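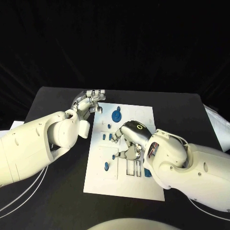 A white board in front of black fabric. Both are lit by the same light.

Why Black Things Look Black and White Things Look White
by Teresa Gilmartin

Light travels in straight lines until it meets something. When it meets a surface, some of it bounces off, some of it goes in and is soaked up, and in a few materials, such as glass, most of it passes through. Scientists call the bouncing "reflection" and the soaking up "absorption." The color you see depends on how much of each takes place.

Sunlight looks white, but it is a mixture of all the colors of the rainbow. A red apple absorbs most of the green and blue parts of the mixture and reflects most of the red part. The red light enters your eye, and you see a red apple.

White and black are the two ends of the scale. A white surface reflects nearly all the colors by nearly the same amount. A black surface absorbs nearly all of them. Very little light leaves it, so very little reaches your eye. Gray lies between the two. A gray surface treats all the colors alike but reflects only part of each.

Here is a way to think about it. Suppose 100 tiny packets of light land on a surface. If almost all of them bounce off, you call the surface white. If only 4 bounce off, you call it black. The real number of packets is far too large to write on this page, but the sharing works the same way.

Smooth and rough

The amount of light that bounces off is one thing. The direction it takes is another. A mirror is very smooth, and it sends light off at the same angle at which the light arrived. This keeps the pattern of the light in order, and you see a picture of yourself. White paper reflects a lot of light too, but you cannot see your face in it. Under a microscope, paper is a tangle of fibers. Light bounces from them in every direction and the pattern is lost. The word for this is "scattering."

Snow is white for a similar reason. A single ice crystal is clear. A heap of crystals has a great many small faces, and each one turns some of the light aside. Salt, sugar and the foam on soapy water all behave in the same way.

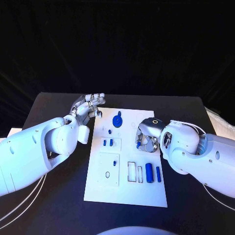 Cloth has a further effect. It is made of threads, and there are small gaps between the threads. Light that enters a gap may bounce several times before it gets out, and a little more is absorbed at each bounce. Velvet has short fibers standing up from its surface, so there are many gaps, and black velvet looks darker than smooth black cloth made with the same dye. When cloth hangs in folds, the parts turned toward the lamp look lighter and the parts turned away look darker. The dye is the same all over. Only the angle has changed.

Where the light goes

Absorbed light does not vanish. Light carries energy, and when a surface absorbs it, the energy nearly always becomes heat. On a sunny day a black car seat gets hotter than a white one.

You can test this at home.

You need 4 ice cubes of the same size, a sheet of black paper, a sheet of white paper, a tray and a clock.

1. Lay the two sheets side by side on the tray.
2. Put two ice cubes on each sheet.
3. Place the tray in strong sunlight. Both sheets must be fully in the sun.
4. Look every few minutes. Write down the time when each cube has melted.

The cubes on the black sheet should melt first. If they do not, check for shade, and check that the cubes were the same size at the start. A cloudy day gives a poor result. Do not look straight at the sun.

Gray is partly in your head

Your brain does not measure light the way a meter does. It compares each thing with whatever is next to it. Cut two squares from one piece of gray paper. Put one on a black sheet and the other on a white sheet. The square on black will seem lighter - but slide the two together and they match.

Words to know

Absorb: to take in.
Reflect: to bounce back.
Scatter: to send off in many directions.
Dye: a substance that gives color to cloth.

Comments (3)

Eoin Noonan
10/14/23
We did the ice test with my daughter's class. Black won by a few minutes. One group had put their tray half under a tree and got the opposite.

Þórey Norðdahl
Is a shadow black in the same way that paint is black?

Teresa Gilmartin
Þórey - no. A shadow is a place that receives less light. Black paint receives the light and absorbs it. To the eye the two can look alike.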